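Sirnport in March: an afternoon with the robots, and the one that stopped

I've wanted to get inside the Teveck building at Sirnport for years. I used to ride past it on the bus and wonder what went on behind all that glass. So when they put up a sign-up sheet for their spring visit, I had my name down before I'd finished my coffee. It was worth the trip and then some!

We started at nine in the front hall, with stickers for our shirts and a short safety talk from Itziar Escobar, who runs the floor on the days when guests come through. Stay outside the yellow tape. If someone shouts "hands," put yours in your pockets. She also showed us the stop buttons, big red ones the size of a jar lid, and let two of the kids in our group smack a spare one that wasn't wired to anything. (I had a go too. It's very satisfying.)

The first stop was the long-run room, where they let machines do the same small thing over and over to see what wears out. One had been opening and shutting a drawer since before Christmas. Next door was the parts shop, where a woman with a tray of tiny screws let us hold a finger joint. It weighs almost nothing, and it has more going on inside than my whole lawn mower.

Then we got to the part I'd come for, the packing bench.

The job there sounds so easy. Two arms, some bags of chips and other snacks, and a bin to put them in. They call the system Xavier, and the customer waiting for it is a food pantry warehouse out at Imuvstead, where mixed bags have to be sorted into bins every morning. Junpei Fukuda has been on it for more than a year and he talks about snack bags the way my uncle talks about trout. No two are alike. They slide, they puff up, they fold in the middle when you grab them, and the shiny ones throw light back at the cameras. I could have listened to him all day.

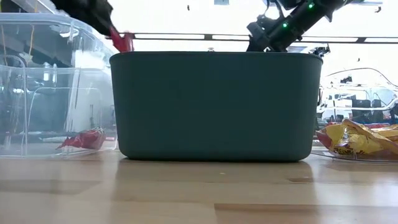
Junpei told us right at the start that the week before our visit had been a bad one, and he went through the whole thing with us in detail, which I thought was great of him. They had set up a run of 500 picks. At pick 142 the left arm closed on a bag, started to lift, and stopped dead. The right arm didn't know. It carried on with its own half of the job, came down toward the bin, and leaned on the rim hard enough to shove the whole thing across the wood and into the other arm. No one was hurt and nothing snapped, though the bang brought people in from the parts shop. You can see how little room there is for that sort of mistake. The right arm works down behind its half of the bin with the black bracket just over the rim, and at the other end the clear container stands almost up against the teal plastic, so a shove to the left has nowhere to go. And the green lights on the arm? Junpei said those were what fooled them. Green means the arm has power and its motors are happy. It says nothing at all about whether the other arm is still moving.

So what happened? The two arms each have their own fault check, and each one is supposed to tell the other when it trips. The left arm did send its message. It went out while the right arm's computer was busy with a fresh camera picture, and it sat in a queue behind that picture for 340 milliseconds. A third of a second! I'd have said that was nothing. Junpei clapped his hands twice, fast, and told us that in the time between claps an arm at full working speed can go the length of his forearm.

A man in our group asked why someone hadn't hit the stop button. Itziar took that one. Someone had, she said, and quickly too, but people are slow next to a machine, and by the time the palm came down the bin had already moved. The button did its job and both arms froze. She'd like the button to be the last thing that saves you and she isn't pleased that it came so close to being the first.

The reason the left arm stopped in the first place is almost funny. The bag had split along a seam, a bit of foil had worked its way in between the finger and its pad, and the grip sensor read it as a jam. It was right to stop, too. Two earlier bags had done the same thing and the arm had shaken them off by itself, so it hadn't shown up in anyone's notes. They went back through the logs afterward and found both.

The fix they had in place when we visited is simple enough that even I followed it. There's now a plain wire between the two arms, separate from all the camera traffic, and if either arm trips, the wire goes dead and the other one halts. No message, no queue. They've also turned the speed down near the bin and added a soft limit so that an arm pressing on the rim backs off by itself. Junpei isn't happy with the speed. Slower means fewer bags an hour, and Imuvstead gave them a number to hit. He thinks he can get most of it back by having the arms take turns over the bin, one in and one out, though that means rewriting a good chunk of the planning and he hadn't started.

We got to watch the new setup tested. Itziar tripped the left arm from a laptop in the middle of a lift and the right one stopped so suddenly that half of us jumped. She did it 9 times, at different points in the move, and a girl at the front asked for one more, and got it. I would have asked if she hadn't.

After that there was lemonade in the hall and a table of old grippers you could pick up and play with. I spent far too long trying to lift a paper cup with one that had a hand crank. Crushed three.

If you're thinking of going, wear flat closed shoes (they do check) and bring a sweater, as the long-run room is kept cold. Parking is on the side street behind the loading doors. The floor tour takes a little under two hours, and if you get a choice of groups, ask for the one that ends at the packing bench, where there's more time for questions. The next visit hadn't been set when I left, but Itziar said to keep an eye on the sign-up page toward the end of summer.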